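Naston Automation Users Forum
Board: Faults, Stops and Safety Reports
Topic: Gripper released product during protective stop, Drendlow packing cell
Status: Open
Replies: 10

kdesmet_drendlow
Posted 4 March 2022

I am submitting this report on behalf of the maintenance department at the Drendlow site. It concerns a two-finger electric gripper on a Naston arm used for picking wrapped snack bars and placing them upright in display trays.

During normal operation the cell entered a protective stop. The arm held its position as expected. The gripper did not. The fingers opened and the bar fell on the guard side of the cell. No person was injured and no equipment was damaged. The controller recorded fault 332 followed by fault 1476 on the tool connection.

The supervisor on shift reset the cell and production continued. The same event took place again later in the shift, at which point I withdrew the cell from service.

Our risk assessment states that the gripper retains its grip on loss of signal. I would be grateful for guidance from any site that has experienced a release under the same conditions. The cell remains locked out.

Kristof De Smet
Maintenance Department, Drendlow

palletline_mod
Moderator

Thank you for the report. Please confirm the gripper firmware version, the grip force setting, and whether the tool power is taken from the arm or from a separate supply. Members are reminded that advice given on this board does not replace the manufacturer's instructions or a site's own safety procedures.

kdesmet_drendlow

Tool power is taken from a separate supply in the cabinet. The cable runs outside the arm in a loop to the wrist. Grip force is set at 10 percent of maximum to avoid crushing the product. I will send the firmware version once I have access to the cell again.

h_orsolic

In my opinion the force setting is the likely cause. At 10 percent there is very little margin on a smooth film wrapper. When the arm decelerates hard in a protective stop, the product slides out. We had a similar complaint on a carton line and the answer was a higher force and a softer finger pad. I would not spend time on the electrical side until that has been tried.

kdesmet_drendlow

I considered this. The fingers were found fully open on both occasions. Product sliding out of the grip would leave the fingers closed, or nearly so.

h_orsolic

Some grippers open by themselves when they detect a lost part. Please check that the "return to open on part lost" option is disabled before ruling out my explanation.

kdesmet_drendlow

It is disabled. A printout of the parameter list is attached to our internal report and I have compared it line by line with the commissioning record. The two are the same.

bstan_integration

I work for an integrator and have installed a number of these cells. I respectfully disagree with the suggestion to begin with grip force.

Fault 332 on the tool channel, followed by 1476, indicates to me that supply voltage was lost and then restored. On the older firmware the gripper performs a reference move on power-up. The reference move opens the fingers fully. If the supply drops out for an instant and returns, the gripper restarts, opens, and releases whatever it was holding. The arm sees a communication loss and goes to protective stop. The stop is therefore the result of the same dropout and did not cause the release.

The order of the events matters for the risk assessment. I would examine the external cable first, in particular the connector at the wrist and the bend closest to it.

Bujar Stan

nunez_packaging_qa

We operate two comparable cells at Núñez and had one release event last April. The finding was a cracked conductor inside the cable jacket, at the point where the cable tie was fastened too tightly. It could not be seen from outside. A continuity test with the arm stationary passed every time. The fault appeared only when the wrist was rotated with the meter connected.

Please also note that resetting the cell after the first event should not have been permitted. Under our procedure an unexplained release requires a lockout and a signed inspection before restart.

kdesmet_drendlow

The comment on the reset is accepted. The supervisor followed the written instruction for a protective stop, and that instruction does not mention dropped product. It is being revised.

With regard to the cable: I asked for an open-table test away from the production cell, so that the gripper could be operated by hand control and the cable moved freely. Firmware is the older version described by Mr. Stan. The cycle counter on the cable carrier stood at 1,373 hours since the last replacement.

The procedure was as follows. The gripper was closed on a wrapped bar at the production force setting. The cable was then flexed at the wrist connector, at the first bend and at the cabinet end, with a meter on the supply pair.

Flexing at the cabinet end had no effect. Flexing at the first bend had no effect. Flexing at the wrist connector produced a dropout on the meter, and the fingers opened fully within a second of the supply returning. We were able to repeat this. 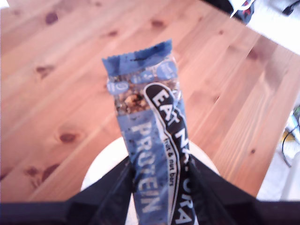 We then raised the grip force in steps and repeated the test at each step. The gripper released every time, including at the highest setting we were prepared to use on the product. Force has no influence on the reference move, and I consider that question closed for our site.

The connector was opened afterward. One crimp on the supply pair was loose in its housing. The replacement cable is on order from Zolex.

h_orsolic

I accept the result as regards the release. I do not accept that 10 percent is a suitable force for this product, and I would still ask the site to review it. A loose crimp and a low grip force can both be present in the same cell.

bstan_integration

Agreed that it deserves review, as a separate item. Raising the force because of this incident would place the wrong cause on the record.

May I ask whether the firmware will also be updated? Replacing the cable restores the supply. It leaves the gripper's behavior unchanged, and the next cable fault will open the fingers again. The newer firmware waits for a command before the reference move.

nunez_packaging_qa

We updated ours. Be aware that after the update the start-up routine must include an explicit reference command. Our first restart failed because the program was waiting for a position signal that never came. The correction took one line, but it took the better part of a shift to find.

One further point. Following an update, the site should confirm by test that the fingers hold on loss of supply and also on its return. The data sheet statement on grip retention, as we read it, covers only the first of these.

kdesmet_drendlow

Thank you. I had read the same statement as covering both, and our risk assessment was written on that basis. It will be corrected.

The actions recorded on our side are:

Replacement of the external cable and connector.
Firmware update, with the start-up routine amended as described above.
Supply dropout test with product in the fingers before the cell is returned to service, and after any later work on the tool cable.
Revision of the restart instruction so that a protective stop with dropped product is treated as a fault requiring lockout.
Review of the guard height on the outfeed side.
Grip force review, as a separate item.

h_orsolic

Guard height should be first on that list, in my view. The bar is light, but the same arm is rated for a good deal more, and cells are often given new products without a new assessment.

kdesmet_drendlow

The list is not in order of priority. The guard will be reviewed before restart in any event.

palletline_mod
Moderator

The topic will be kept open until the Drendlow site reports on the dropout test with the new firmware. Members with the older firmware and an external tool cable are asked to state their cable routing when posting, along with any fault codes recorded on the tool channel.

bstan_integration

For the routing list: two cells, external cable, strain relief clamp fitted at the wrist, no tool channel faults recorded to date. I will run the dropout test on both at the next planned stop and post the readings.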